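Gekley Hand Gripper Review: Six Weeks of Folding, Picking and Tidying

I've been recording demonstrations for a small household policy since December, and I wanted a handheld gripper I could carry from room to room without dragging an arm and a laptop cart behind me. The Gekley is the third one I've tried and I'm so happy with it that I've been boring everyone I know!

In the Hand

The trigger is the best part. It has a long, even pull, and the two black fingers close at the speed you ask them to, so you can pinch a single layer of cloth or grab a whole fistful. My old gripper was either open or shut, and the data showed it: every grasp looked like a bite. With this one I get proper half-closed approaches, little corrections, a second try when the first pinch slides off. That's gold for training (our model was terrible at second tries before).

It's light enough for long sessions. I do blocks of 16 takes, then put it down and shake out my wrist. Kelly Honorato, who has smaller hands than I do, moved the grip strap in one notch and was comfortable straight away.

Cloth Work

Soft things are where I've used it most, on beds and on the floor, with whatever clutter happens to be lying beside them. A loose blue cloth on a rumpled green sheet is a great test. The corners stick up at odd angles, the folds hide the edges, and you have to pick your spot before you close.

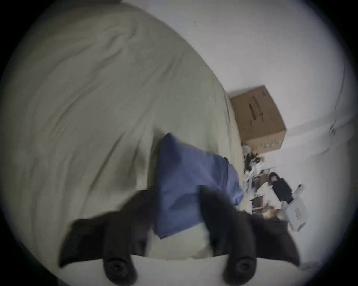

The Camera View

You get a wide round view with the fingers always in it, large and a bit blurred up close. I worried about that blur at first. It hasn't mattered at all, and the model seems to like having the fingertips in the same place every time. What you gain is all that room around the work, so the policy sees the floor and the edge of the bedding as well as the thing being grabbed. Bright white floors can wash out a little. Lock the exposure before you start and you'll be fine.

Recording and Sorting

We've kept 836 takes so far. Files go into Skindside, the free sorting tool my friend Tatiana Michalík put me on to, and I tag each one by object and by how the grasp went. Please keep some of your fumbles! I used to delete them all and I wish I had them back. Start and stop are on a thumb button, with a short buzz for each, and I can tell them apart without looking down.

Small Complaints

The charging port sits under a rubber flap that is a pain to open with short nails. The carry case is too tight for the gripper with the strap attached. And the manual's calibration page wants you to wave the thing in a figure eight for much longer than it needs; I stop when the light goes green and have had no trouble.

Compared With the Lins

I borrowed a Lins for a weekend. It's sturdier, and if I were picking up pans and bottles all day I might go that way. For towels, sheets and clothes it felt clumsy to me, with a stiff trigger that tired my finger out before the first block was over. Kelly liked it more than I did, to be fair.

Would I buy the Gekley again? Yes, and I've already asked for a second one so two of us can record at the same time. Next up is socks.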